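Speaker notes — "Where does it live?" An evening talk on losing things less
Zosimbridge Library, downstairs room, Thursday, February 27, 2020

Start slow. Let people get their coats off and find a chair. Say thank you to the library for having us, and mention the parking lot gate locks at nine (it really does).

Opening story. The winter I lost my passport for 26 days. Tell it the long way, the room likes it: the drawers, the coat pockets, the phone call to the airline, and then the passport tucked inside the Tadora road atlas, where I had put it "so I wouldn't lose it." Pause. Ask for hands: who has put something in a safe place and never seen it again? Wait for the laughing to settle.

Main idea for the first part: most of us don't forget the thing, we forget the moment of putting it down. Your hands were working while your mind was on dinner, or the phone, or the dog wanting out. So you can search your memory all day long and there is very little in there to find. I find this comforting and I hope you will too — you are not getting foolish, you were only busy.

Then the small habit. Say out loud where you are putting a thing as you put it down. "Glasses, on the piano." You'll feel silly for 3 days and after that you won't notice you're doing it. Give them a minute to try it with their own keys. It gets noisy, let it.

Next, the drop spot. One place near where you sit in the evening, for all the little bits that travel around a house with us. 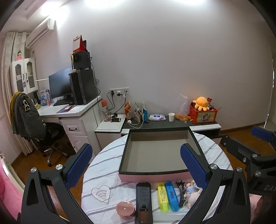

The remote, the highlighters, the hair clip, and a box close by.

Keep this part friendly. I am not going to tell anyone to own less. My own kitchen drawer has 179 rubber bands in it, counted one rainy Sunday with a grandchild, and I'm keeping every one. Mention the Cuvura reading group, who tried the drop spot together for all of February and still say good evening to me by asking where my glasses are.

Water break. Check the clock. If we're past 7:45, skip the part about labels and go straight to shared houses.

Shared houses. The hard one. You can have a fine system, and the other person has a fine system, and between the two of them the scissors are gone for good. Talk about agreeing on only a few things, the ones you argue over most. At our house it was seven items, written on the back of a Jaidee calendar page and taped inside the pantry door. Read the list if people ask. The tape measure always gets a groan.
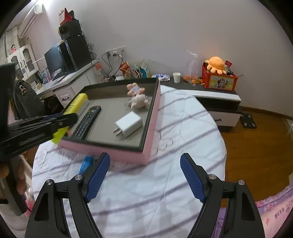 One woman in Tadora told me after the last talk that the list had only moved the argument, and now she and her husband fight about who didn't read it. Tell this one kindly, she was laughing as she said it. My answer to her was to let each person choose half the list, and to leave it alone for a month before changing anything.

Questions. Repeat each one for the back row. Somebody will ask about phones, and my answer is to charge it in the same spot every night.

Handouts are on the chair by the door. Stack the chairs before leaving, and check under them for gloves.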